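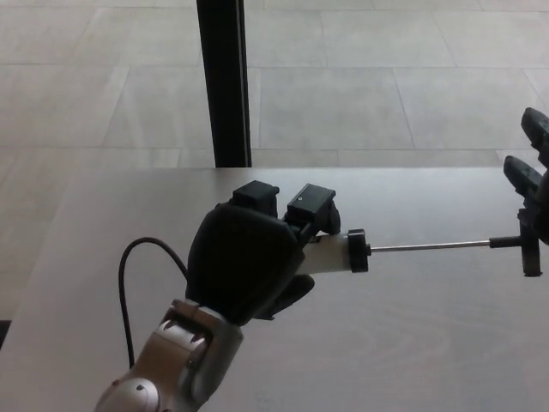

Philomena Lynch wrote to us in May that her Rulby lasted through two winters of daily use, and that her only complaint is the cord, which she would like longer. We thank her. The cord on the new version is the same length, sorry, but the plug is now flat and goes behind a cupboard more easily.

Rulby dough proofing mat, by Skurkon

The Rulby is a warming mat for bread dough. You put it under your bowl or tin, choose the temperature, and the dough rises also in a cold kitchen. It is made for home bakers who bake one or two loaves at a time. For bigger quantities please see the Fenix cabinet on its own page.

Specifications
Diameter: 43 cm
Power: 60 W
Timer: steps of 15 minutes
Weight: 900 g
Surface: silicone, removable
Colors: gray, dark green

How to use it
Put the mat on a flat, dry surface. Switch it on before you start to mix, so it is already warm when the dough is ready. Glass and ceramic bowls work well. Thin metal bowls get warm faster, so choose one step lower. Cover the dough with a cloth or a lid. A folded towel around the bowl helps if your kitchen is very cold — but do not put the towel between the bowl and the mat.

For sourdough starter use the lowest setting and leave the jar lid loose. Rye starter usually wants a little more time than wheat.

Cleaning
Unplug and let it cool. The silicone surface comes off and can be washed by hand. The base must not go in water. Dried dough comes away more easily if you leave a wet cloth on it for a while first.

In the box
Mat, silicone surface, cord with flat plug, recipe leaflet by Eimear Geraghty (white tin loaf, oat rolls, rye).

Spare parts
Silicone surfaces and feet are sold separately. The surface from the old Hennessy mat does not fit, it is smaller and has only one clip.

Orders and repairs
Write to Nam-gil Seo for orders and to Donal Foley for repairs. Repairs are received from Monday, mornings only. Please include the number under the base — without it we cannot find the correct cord.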